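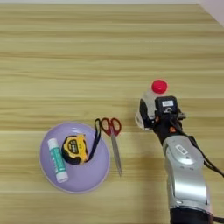

What do you do when the gripper won't release after a protective stop?
Power down the arm, support the part by hand, then use the manual release. Don't jog it open from the pendant.

brulier_tech
Had this on our Camargo cell in September. Gripper faulted closed, the reset cleared the arm but left the fingers clamped. Force was set to 30 N and stayed there for 17 minutes.

denham6
Disagree on the pendant. We jog ours open at low speed and have done it 10 times with no trouble.

brulier_tech

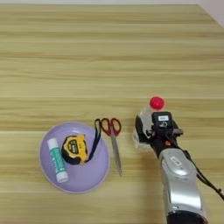 Low speed doesn't help if the fault is in the position feedback. The controller thinks the fingers are open and drives the wrong way. A clear plastic bottle like the one with the red cap will just crinkle, but a hand in there is another matter. I'd also move the scissors off the table before anyone reaches in.

pl_maint
Check the cable at the wrist too. Ours had a broken wire that only opened up when the arm was extended. Took us 6 shifts to find.

denham6
OK, fair point on the feedback. I still say the Prallis manual allows jogging.

pl_maint

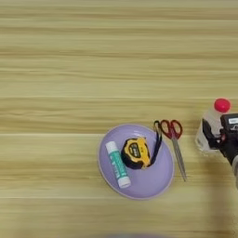

Gripper closed on the bottle, scissors next to the plate.

Mine says to isolate power first. Which revision do you have?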